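Week 7 handout: Pattern and Print on Cloth

Hi all! A few notes before Saturday, mostly the stuff I rushed through last time because I got stuck on indigo (sorry, I always do).

We left off with block printing. You ink a carved block, press it on the cloth, lift it, move over and do it again. The distance between one motif and its next copy is the repeat. On a hand block it can't be much bigger than what one person can lift, so old prints tend to have small, busy repeats. Rollers changed that, and screens changed it again. Gus Castellanos asked if a stripe has a repeat. Yes! It just only runs one way.
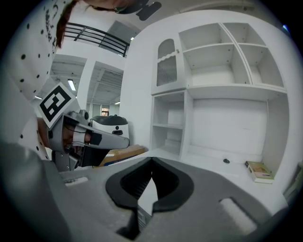
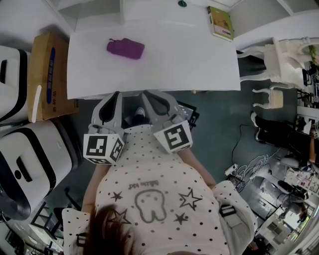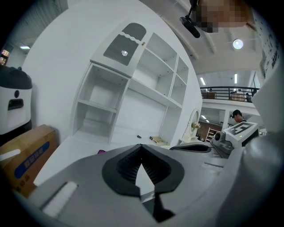

Now, ground and figure. The ground is whatever sits behind, the figure is what's printed on it, and beginners nearly always forget to look at the ground. Squint at a print and see which one jumps out at you. With small black dots on white, like the shirt with the tooth on it, the white does most of the work, and you read the dots as a kind of texture. Then a big outlined motif goes on top and your eye heads straight for it. We call that a placement print, meaning it's put in one spot on the garment and doesn't repeat across the cloth.

Swap the colors, white dots on black, and you get a much heavier cloth even if every dot stays the same size. Try it with paper and a hole punch if you don't believe me.

For homework, read the McIntyre chapter on half-drop repeats, pages 58 to 80. Skip the math box if it makes you grumpy, I'll draw it on the board. Mei Baptiste has the spare tracing paper, and swatches go in the tray outside room 703. Please pin your name to yours this time!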